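Clothing swap returns to Custgate

Closets all over Custgate are getting a good going-over, and we couldn't be happier about it! The neighborhood clothing swap is back this August in the old Halvorsen building, with doors open from 4 in the afternoon. Last summer's swap found new homes for 500 pieces, from baby socks to winter coats, and what was left went to the thrift store in Minia.

It works the same way as before. Bring clean clothes you no longer wear, get a ticket for each piece, and trade your tickets for anything on the racks. Kids' clothes don't need a ticket at all – just take what fits.

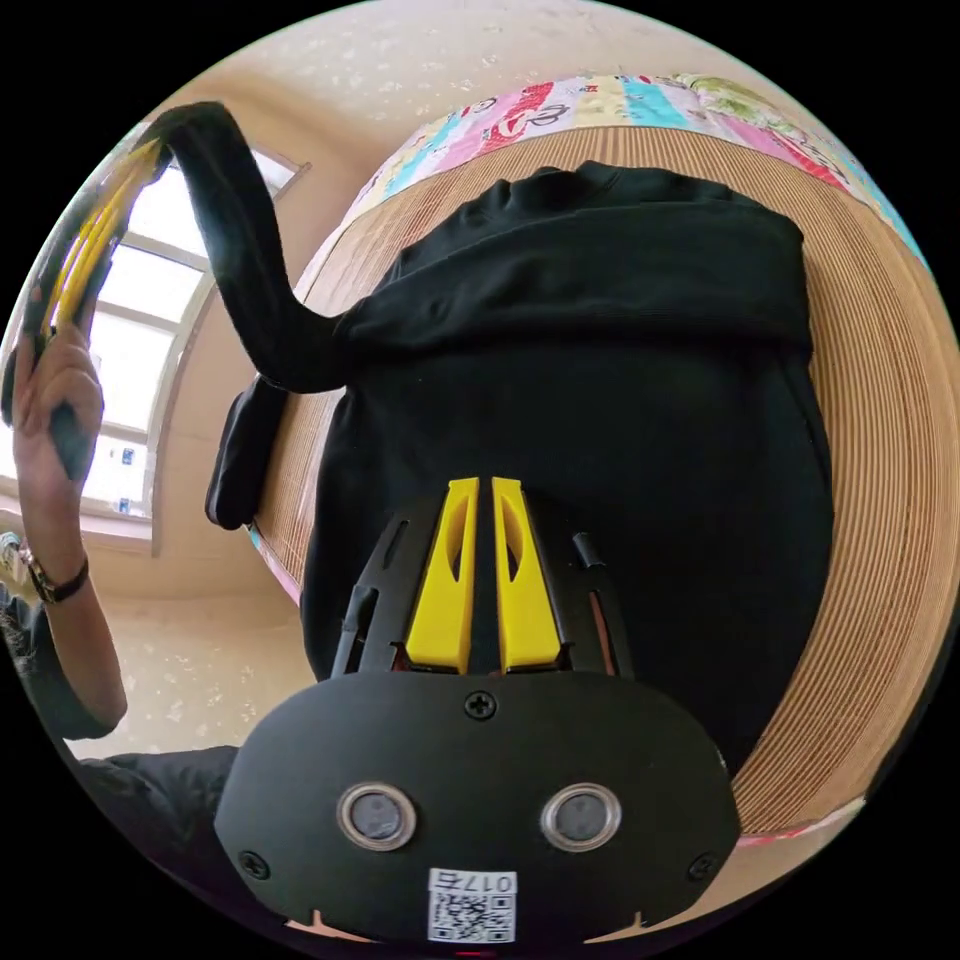
Sorting season in Custgate.

There is more room this time, too. The swap has taken over the upstairs hall, so there will be around 70 feet of racks (last year people were trying on jackets in the stairwell). The mending table is back as well, with buttons, patches and two sewing machines anyone can use.

Sweatshirts and jackets always go first, so if you have a spare one folded up at home, please bring it along.

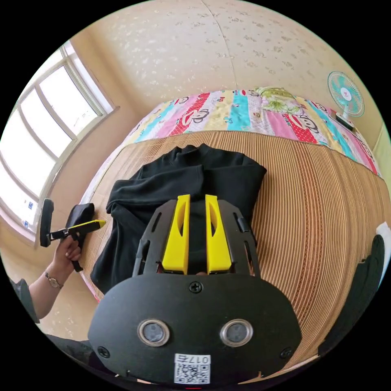 Before you come

Drop-off is at the side door on Orico Street, and bags are welcome all that week. The limit is 5 bags per household. Shoes are fine if they come in pairs, but the swap can't take pillows or bedding. Entry is free, and there will be lemonade – lots of it!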